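Kitchen Tips: What a Robot Study Taught Me About Putting the Bowls Away

My cupboard of plastic bowls has its own weather. So when a reader sent me a write-up from a research group at Rønning on teaching a robot arm to handle tableware, I read it over breakfast with more hope than dignity.

The group trained the same arm 2 ways. In the first, a person guided it through picking up cups and bowls, always laid out in the same spots. In the second, the pieces were shuffled between tries, with sizes and colors mixed together. Both versions got 300 guided tries. Then each was set loose on 100 layouts it had never met.

The tidy version did beautifully until a bowl sat a hand's width from where it expected one, at which point it closed on air with great confidence. I have done this in the dark with the light switch. The shuffled version learned more slowly and grumpily, then held up far better on the new tables. Rims were what it got good at. The authors say it stopped caring where a bowl "belonged" and went looking for an edge it could pinch.

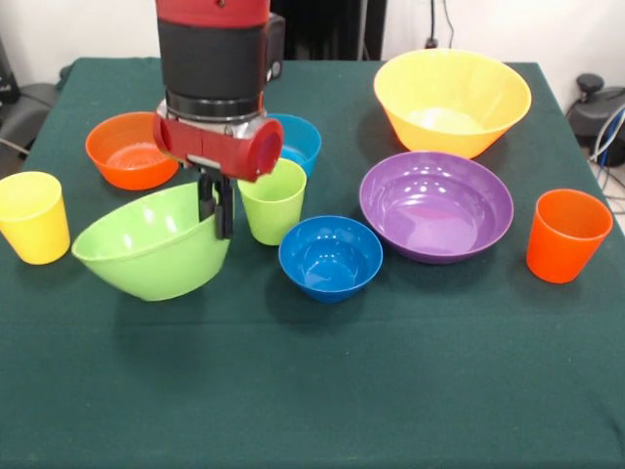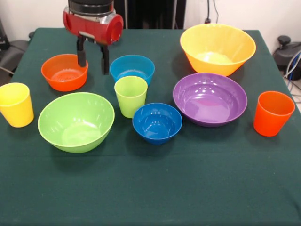
Bright plastic cups and bowls on the green cloth, with the gripper at the back left.

Now for your own kitchen, where the arm is you.

Leave a rim free. The write-up blames a good share of the failed grabs on neighbors standing too close. If you need two hands and a hip to get one bowl out, thin the shelf until a finger and thumb will do it.

Big ones at the back, shallow ones in front. You can reach over a shallow bowl. Reaching over a deep one is how cups end up on the floor.

Keep cups out of bowls. It looks clever and saves around an inch. Then the cup wedges and you're at the sink with warm water and dish soap, twisting.

Teaching a kid to unload the dishwasher? Shuffle. Mine knew exactly where the blue bowl went and was helpless before any other bowl. A week of mixed-up racks fixed it, with some complaining.

The paper has a long section on lighting and shiny plastic, which I skimmed. I also can't help with lids. The group didn't test lids, and I respect that.

2,610 shares | 2 comments

Related tips
Getting Stuck Tumblers Apart
The Huritholm Drawer Divider, Six Months In
Tomato Stains on Plastic: What Works
How to Fold a Tablecloth Alone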